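Trosard Bin Demos: README

April 2021
Posted by Tamsin Lindqvist
64 shares | 3 comments

Trosard is a set of bin-picking demonstrations given to a robot arm by people, one grasp at a time. It holds 3,412 attempts, good and bad, and we're really pleased to be able to let it out into the world at last! If you are working on learning from demonstration and you are tired of clean cubes on clean tables, we think you'll enjoy this one.

How the demonstrations were given

There are two kinds, and every episode is marked with one or the other.

`hand` – the operator holds the arm near the wrist and leads it through the pick. The arm is put into a soft mode first, so it goes where it is pushed and holds its own weight. These episodes are slow and a bit wobbly, and the paths tend to be lovely and direct.

`remote` – the operator drives the arm from a desk with a six-axis puck and a foot pedal, watching a screen. These are jerkier, with pauses where the person is working out which way is down. We left the pauses in. Ross Ogilvie wrote a small script, `trim_idle.py`, if you would like them out.

Most of the remote episodes were driven by Saskia Pomare and Trinity Lindgren. Ross and I did the hand-led ones between us, and you may well be able to tell us apart from the paths (I go in too low).

The objects

We wanted awkward things: bristles, shiny wrapping, see-through plastic, shapes with no obvious place to hold. Brushes are a favourite of mine, as there is a good grip at the handle and a dreadful one at the head, and people choose between them very differently depending on what is lying on top. Full list in `objects.csv`, with weights.

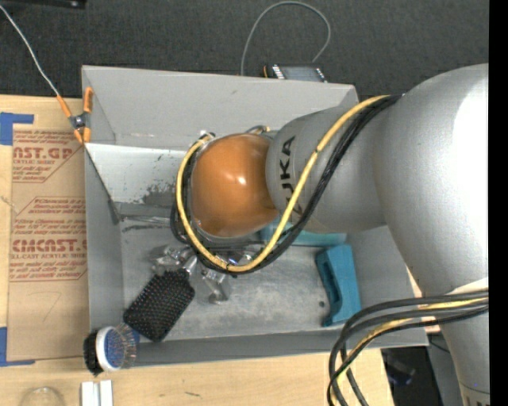 KUKA arm over the grey bin, with a paddle brush lying bristles up and a round brush over the rim.

Items are often left half out of the bin or tucked under one another. Please don't filter those episodes away before you have had a look at them – they are some of the most useful in the set.

What is in each episode

- `joints.csv`: joint angles and speeds, 90 rows a second
- `view/`: stills from the fixed camera
- `operator.txt`: initials, kind of demonstration, and any remark typed at the end
- `outcome`: one of `held`, `dropped`, `missed` or `stopped`

`stopped` means the operator let go of the pedal or hit pause. It covers everything from a near bump to a phone call, so read the remark.

Known problems

The clock on the logging machine drifted in the Climthorpe sessions. Stills and joint rows can be out of step by a few rows near the end of a long episode. `resync.py` mends most of it.

In 168 episodes the outcome was filled in afterwards from the stills by Shoshana Pettigrew. These have `late_label` set to 1. Clear plastic was the hardest to judge, so treat `held` with some care there.

Gripper force wasn't logged before November. The column exists but is blank.

Splits

Train and test are split by session, never by episode. Two episodes from one session can share nearly the same pile, and a random split will flatter your results. We did this ourselves at first and were thrilled for a whole afternoon.

Use

Free for research and teaching. If you train something on it, do write and tell us how it went, even if it went badly! Corrections to labels are very welcome as a patch against `outcomes.csv`, with the episode number in the message.

Related

Ovley Drawer Demos: README
Sandhu pedal driver, set-up notes
Leading an arm by hand: tips for new operators
Trosard change log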